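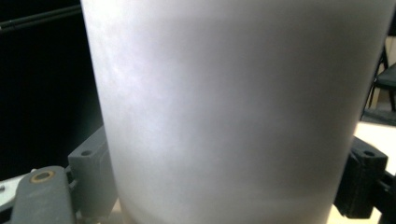

Vokness Housewares - Returns & Parts Desk

Ticket: frosted white canister, lid wont seat
Status: waiting on parts
Product line: Tudum tall

Customer bought 2 from the Jano store. One is fine. Other one, lid pops up on one side as soon as you let go. Uses it for rice. Says it was like that out of the box.

Asked for the usual - wash with warm water, no dishwasher, dry the rim, try again. Same result.

Asked her to swap lids between the two. Good lid on bad canister, pops up. Bad lid on good canister, closes fine. So not the lid.

Canister came in to us in October. No label on the outside, no marks I could find, so can't match it to a batch. Checked:
- body: no cracks
- taper: looks normal
- rim: slightly oval. Ruler across both ways, 2 mm difference
- base: sits flat on the counter

Filled with hot tap water, left it 20 minutes, pressed the rim round by hand, cold rinse. Lid held. Next morning it was back to popping up. Tried it again with the lid clipped on while it cooled, same thing by lunch. Not going to keep doing that.

Called the Ng warehouse. They have 6 of the tall ones left, all open stock with no boxes. Asked them to try a lid on each before shipping one, and to pack it upright with nothing on top. I think these get squashed when they're stacked on thier sides but can't prove it.

Customer update sent 4:15 pm: replacement body only, keep both lids, no charge. She wants to know if the short size has the same problem. Told her we haven't had any tickets on the short.

To do:
- tracking number from Ng
- ask Jano store to check whats on the shelf
- hold bad canister on returns shelf until replacement is confirmed, then scrap

Leaving open.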